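About Ornness

We run the kitchens that feed people at work. Ornness started with one canteen on the ground floor of the Tomel building and a secondhand dishwasher, and these days we serve 800 lunches on a normal day from 2 kitchens, with a crew of 29. We cook from scratch, we use real plates, and we love doing it!

Real plates mean washing up, and plenty of it. Last September we counted every piece of crockery that went through in a week and got to 3806. Each one was picked up, turned, racked, and lifted out again by someone's wrist. When we asked the crew which job they'd hand over first, the answer came back in one loud chorus (racking!), and that is where our automation work began.

We do the development on a practice bench with ordinary household racks and plates in different colors, where a mistake costs us very little. One plate at a time, standing up, leaning the right way, with room left for the next – it sounds so simple until you try to teach it.
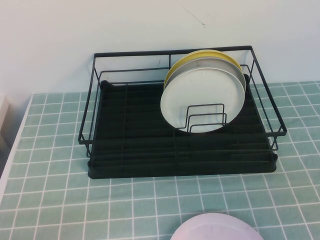 Irén Sárközi wanted to know, before anything else, whether her hours would shrink once the arm was on the dish line, and told us she wouldn't help train it until she had the answer in writing. She got it in writing, and so did everyone else. No one's hours go down on account of a machine here. The time goes to prep, to the serving counter, and to the baking we never used to get around to (come by for the plum cake).

What does change is the work itself. Dish crew members now take turns at the bench, and they're the ones who decide what counts as a good rack. They know that a plate leaning too far will slide, and that scuffed plates need a second look. Trinidad Requena moved over from the dish line to run our bench sessions and has rewritten most of our instructions in plain kitchen language, which has made life easier for all of us, engineers included.

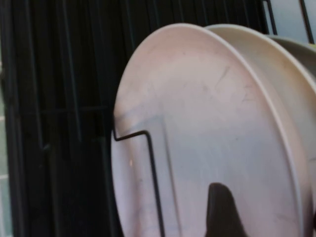
Plate handling at the rack, practice bench

There's a lot still to learn. Bowls are hard, stacked saucers are harder, and glassware stays with human hands for now. Our software partners at Erken visit regularly, eat with us, and go home with a list of things to fix. Jurić, our second kitchen, will be the first to get an arm on the line, and the crew there is already arguing over what to name it.

Ornness kitchens are closed on Sunday. If you'd like to see the bench, ask at the serving counter any afternoon after 3 and one of us will walk you back.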